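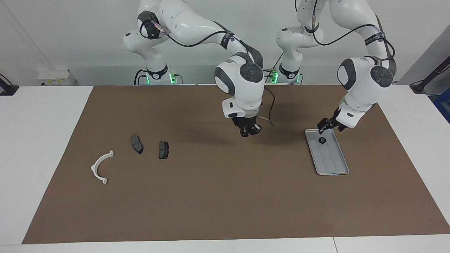 Water softeners: your questions

Last updated 3/16/18

Do I need a water softener at all?
Maybe not. Most people who write to us live in a hard water area and have been told their boiler is about to die. Ask the person telling you whether they also sell softeners. Plenty of houses in Luvthorpe have run for decades on hard water with a kettle that needs descaling now and then.

How do I find out how hard my water is?
Your water company will tell you for nothing if you put your postcode into its website. Free home tests from a salesman tend to end with a cloudy glass and a form to sign. A cloudy glass of soapy water proves you have soap in your water.

What does one cost to run?
Salt is the main thing. The block salt model we ran, a Plerkero, got through 4 blocks a month in a house of two adults, and the brochure had promised fewer. Ask for the running cost in writing, with the number of people in the house stated.

I was quoted a saving of £308 a year. Is that right?
We have seen that figure on three different leaflets and have yet to see the sums behind it. It seems to count every bottle of shampoo and washing powder you might buy less of. You may well use less soap. Whether you'll notice it in the bank is another matter.

Are magnetic or electronic conditioners any good?
We fitted a Zistoso clip-on unit to the cold feed in August and left it alone. The shower head furred up just as it had before. Someone else's pipes may be different – but we would want a money-back promise, and we'd read the small print on it.

Can I drink softened water?
Most people can, but it does contain more sodium. Keep one hard tap in the kitchen for drinking and for making up baby formula. If you have been told to cut down on salt, talk to your doctor first.

Will it fit under my sink?
Measure before you believe anyone. The Vrabec cabinet is sold as compact and stands 55 cm tall, which is fine until you add the pipes and enough room to lift the lid and put salt in.

How long should the guarantee be?
Some firms offer 2 years on parts and a lot longer on the cabinet. The cabinet is a plastic box. It's the valve you should be asking about.

Do you sell softeners or take commission?
No. We paid for the ones we tried, and we've still got the Zistoso in a drawer if anybody wants it.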